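Staff Forum > Shared Supplies > Bags for the packing corner

nivetti_desk
2 March 2024
Members are asked to comment on the proposal to withdraw plastic carrier bags from the packing corner. The stock cupboard holds 256 of them. The present type creases badly, and the opening folds over on itself.
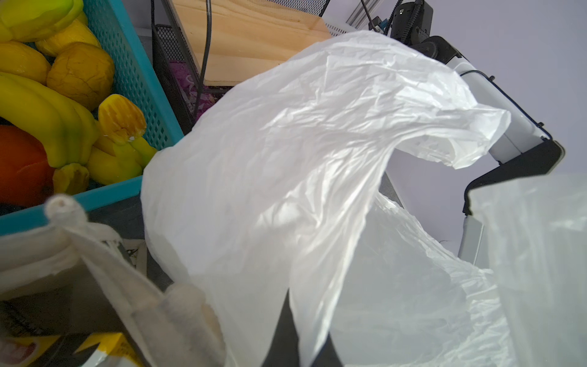
Zestmont Training Center | Household Skills Department

The department would prefer to keep canvas totes only. Written comments are welcome until the stock order is placed.

clornis_37
I do not support the proposal. Shoppers are handed plastic bags every day, and our packing practice should include them. A tote that stands up by itself teaches very little.

stock_room_b
I must disagree with the previous member. The last order was for 500 bags, and many were discarded in November. The layout also deserves attention: croissants on the tray at the back left, produce in the teal basket beside it, bags in front.

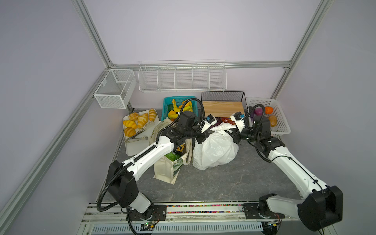
Posted for: Packing and Pantry Team, Zestmont

The team asks that this order be kept. The wire baskets on the walls should stay clear during packing.

clornis_37
The layout is not in dispute. My objection concerns the bags alone. I would accept laying the plastic bag flat on the right, with the tote open next to it, so that either may be chosen.

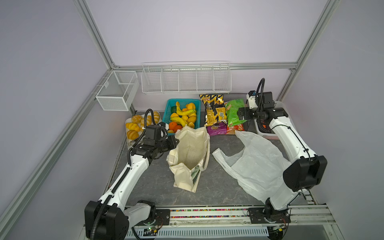
Chips and other snacks should then stay to the right of the fruit, and go in last.

nivetti_desk
Noted. Both types will remain until the cupboard is empty. The question of reordering is still open.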